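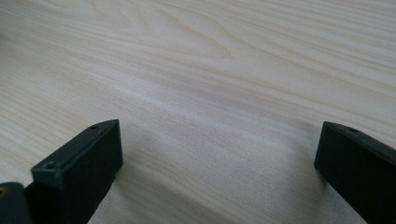 Fingers open over the bench, Torkar hand gripper, station 6.

Weekly gripper check – Torkar hand tool
Checked by: Hajnalka Medve
Second look: Po-yen Tam
Date: Thu 20 August

1. Bench clear before start
OK. Nothing on the wood between the fingers. Love starting with a clean bench!

2. Finger faces and edges
OK. No chips I could feel with a fingernail, and the tips are still nice and square. Whoever redesigned these after April did a lovely job.

3. Holes in top faces
OK. Blew them out with the hand bulb and got a bit of fluff from the left one. Please don't use the shop air, it pushes grit down into the slide.

4. Brass insert, left side
OK, snug. Tried it with the small driver, no turning. If it ever spins in the plastic, stop and tag the tool. Don't glue it.

5. Fingers level with each other
OK. Closed them on the feeler gauge and the tips meet evenly. Po-yen got the same result with his own gauge, so I'm happy.

6. Full open and close by hand
COMMENT. Smooth nearly all the way, then a tiny catch just before fully open. It went away after I wiped the slide and put on one drop of the Trastel oil. Watch this one next week.

7. Closing force
OK. Best of three pulls was 55 newtons, right where we like it.

8. Cable and strain relief
FIX NEEDED. Outer sleeve is rubbing where it leaves the handle. No bare wire. I've wrapped it for now and Aurelio has a new sleeve on order, part 664.

9. Camera mount screws
OK. Quarter turn on the lower one, the other was tight.

10. Cycle counter
Read and written in the log. We're 117 cycles off the next full strip-down, so I'd book it in now. I'm keen to do it myself if Dinesh can spare me for the morning – it's a great little mechanism to take apart and you learn heaps about where the wear goes.

Result: fit for use with the wrapped sleeve. Recheck items 6 and 8 at next inspection.

Signed: H. Medve
Copy to: Dinesh Dissanayake, Aurelio Huerta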